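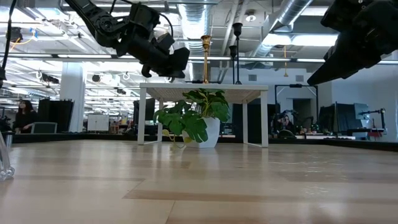 *Gold and black candlesticks on a plain white table, with a potted plant tucked underneath.*

My grandmother kept her candlesticks in a sideboard drawer, wrapped in dish towels, and brought them out so seldom that for years I believed they belonged to the neighbors. I think of her every time I set out a tall one on an ordinary afternoon, with no company coming and nothing in the oven, and I like to imagine she would come around to it after a cup of coffee.

Tall candlesticks have been creeping back into people's homes for a while now. When I stopped in at Koivisto, the housewares shop on the main street in Marnby, there were 84 different holders on the shelves (I asked at the counter, and they had just done their inventory), and a good many of them would have looked at home in a church. The heaviest, a great iron thing from Drotgate, was priced at $988 and I was afraid to breathe near it. The one I carried home cost $29, and I have moved it to every room in the house since!

What I love about them is how little else they ask for. A small white table with thin legs is a shy piece of furniture, the kind that ends up under a pile of mail, but stand three tall candlesticks on it and suddenly it has somewhere to be. The height does most of the work. A low bowl would leave you looking down at the tabletop, while a tall stem pulls your eye up the wall, and a room with a modest ceiling is glad of the help.

Then there is the question of matching, which I have changed my mind about more than once. I used to buy everything in pairs, two of this and two of that, lined up like salt and pepper. These days I would much sooner see one gold candlestick a little way off from two black ones, with the black pair at different heights and the shorter one standing slightly forward. Gold by itself can be rather grand, and black by itself can get gloomy in the winter months, but they are good company for each other. On a white top you see every curve of them, too, right up to the cup.

Don't forget the floor. The space under a little table is usually given over to shoes or a basket of magazines we mean to read, and it is a lovely spot for a plant in a white ceramic pot, something broad-leaved with a bit of pale yellow in the green. Let it spill out on both sides and reach up toward the tabletop if it wants to. Mine drops a yellow leaf now and then and I have stopped taking it personally. Do keep it well clear of any flame, of course, and turn the pot every week or so if the light comes from one side.

A pale wood floor makes all of this easier, I will admit. My own boards are a dark, scuffed brown, and I spent one whole October trying rugs under the table before I settled on none.

As for candles, I buy plain ivory tapers from Skiren by the box and trim the wicks short before lighting. If one leans, I warm the bottom end in my hands and press it in again. Some evenings I leave the holders empty, and they look perfectly nice that way, waiting by the window while I get supper on.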